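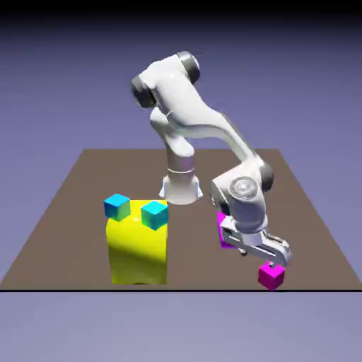
Sorting and Stacking with a Home-Built Arm: Final Project Report

Submitted Oct 1, 2020

1. Purpose of the project

The project set out to establish whether a small robotic arm, assembled in a shared workshop from second-hand parts and printed links, could be made to move cubes between a table and a raised block with acceptable reliability. The work was carried out at the Wolby workshop, where members may book a bench and a locker, and was assessed as the practical component of the second-year automation module.

The intention was to write and test the motion program in simulation first, and to transfer it to the physical arm only when it met the target agreed with the module staff. This report covers the simulated stage in full and the physical build as far as it had progressed by the date of submission.

2. The simulated task

The simulation was prepared in Vultus, a scene editor already installed on the workshop computer. It contains a jointed arm with a parallel-jaw gripper, fixed to a flat brown platform, together with a yellow block and a number of small cubes in magenta and cyan. The background was left plain, as decoration slowed the workshop computer noticeably in early tests.

The colours serve to separate the two groups of cubes. Magenta cubes are to be picked up from the platform and cyan cubes are to be left where they are on top of the yellow block. A run is counted as successful if a magenta cube is placed on the block and neither cyan cube has been pushed off. The gap between the cyan cubes is the preferred placing position, although the front edge of the block was also accepted in the first set of runs.

The arm approaches each cube from above. The program brings the gripper to a hovering position with the fingers slightly open, pauses, and then lowers it. The pause was introduced after the first week of testing, when the hand was found to be still swinging at the moment the fingers closed.

3. The physical build

The bench version is smaller than the simulated arm and considerably less tidy. Its links were printed on the workshop machine over the course of May and the joints are driven by Lislow hobby motors, bought as a mixed lot. Of these, four were found to be faulty and were returned. The base is bolted to a kitchen worktop offcut, with rubber feet added later to stop it creeping along the bench.

The gripper went through three versions. The first opened too narrowly and the second bent at the hinge. The third, which remains in use, has a thicker hinge and a strip of bicycle inner tube glued to the inside of each finger. The strips need replacing fairly often and the glue takes a night to set.

Power is taken from a bench supply. The control board is a Villca unit, mounted under the worktop to keep the wiring clear of the moving parts. It was first mounted on top, and one cable was torn out by the forearm as a result.

4. Results

A total of 146 runs was completed in simulation. The early runs failed mostly at the placing stage, where the wrist turned too late and the carried cube struck one of the cyan cubes. Raising the carrying height by 30 millimetres removed most of these failures but lengthened each cycle. A full cycle in simulation now takes roughly 60 seconds, which was judged acceptable – speed was not part of the marking scheme.

The physical arm can lift a cube, carry it and set it down on the bench. It cannot yet place one on a raised block with any consistency. The shoulder joint sags under load, and the hand arrives lower than the program expects. A spring has been fitted to the shoulder and has reduced the sag, though it has also made the return movement rather abrupt.

5. Safety and use of the workshop

The arm was run only with a second member present and with the supply switch within reach. A line of tape on the bench marks the furthest reach of the gripper. One incident was entered in the workshop book, concerning a pinched finger during adjustment of the second gripper, and the supply is now switched off before any work on the hand.

6. Remaining work

The shoulder motor is to be replaced with a stronger model and the link reprinted to fit it. The carrying height will then be measured again on the bench and the simulation altered to match. The bench booking has been extended to allow for this, and the locker key remains signed out in the project's name.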